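Software Engineer, Manipulation Planning and Control (two openings)
Stimedo — Lornmont site
Posted 6/27/25

Stimedo builds the software layer between perception and motion for two-arm tabletop manipulation. The core product, Stikano, takes object poses from wrist and workspace cameras, proposes grasps, and returns time-stamped trajectories for both arms. The code is C++ with Python bindings and runs on Linux.

The 2 openings are on the planning team. One covers grasp selection, the other arm coordination and collision checking. Both report to the Lornmont office and require regular time at the bench. 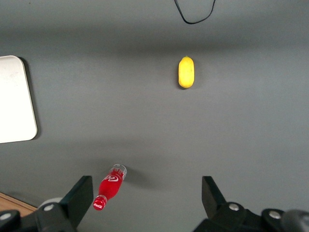 Wrist view: bottle on its side, lemon farther out.

What you will work on:

Pose estimation handoff. Glossy and partly transparent objects still produce unstable poses, and the planner has to deal with the uncertainty it is given.
Shared workspace planning. The current scheduler locks whole regions of the table. We want finer locking with no loss of safety margin.
Replay tooling. The regression suite holds 2,591 recorded episodes, and a full replay takes too long to run on every merge.
Camera calibration checks, including drift detection between the wrist and fixed views.

Required: solid modern C++, working knowledge of rigid-body kinematics, and experience debugging on physical hardware. Useful: trajectory optimization, real-time Linux, prior work with the Huang grasp format — our logs are stored in it.

Part of each week goes to bench runs such as placing cartons and other small goods, with the planner's output logged against the commanded motion.
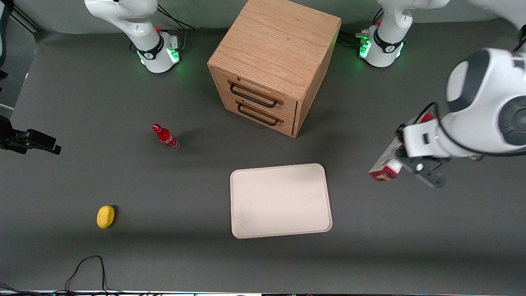

Asked in May what the job is like day to day, an engineer on the planning team said that most of the hours go into reading logs, and that applicants who only want to train models will be unhappy in it.

To apply, send a resume and a code sample of up to 2,000 lines, plus a note of no more than 700 words on a planning or control fault you traced to its source. Remote work is possible for part of the week — bench days are on site.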